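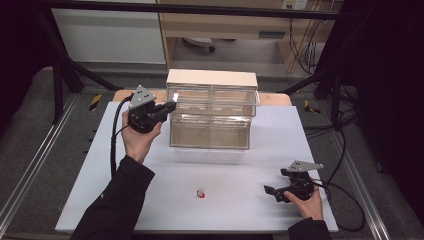
Ultan Tierney would have started the club on wheels and motors, as most schools do, and he told us so within a minute of sitting down. A buggy that follows a line keeps first-years happy, he said, and it works by the end of the afternoon. Picking things up takes all winter.

The Joltach club chose picking things up. It has 21 members, who meet at 6 in the evening, and since October they have been recording small jobs done by hand with a pair of grippers. The running total on the wall stood at 2,418 when we visited. Samia keeps the log and throws out any attempt where the person stopped to think for too long.

Drawers are unpopular. Members take turns of five minutes and then swap, as the wrists go first.

The recordings are for the Cleltosel, a student contest with a round on tidying. Ó Briain, last year's winners, have entered again. Tierney still thinks the club should build a buggy as well, and two of the younger members have started one.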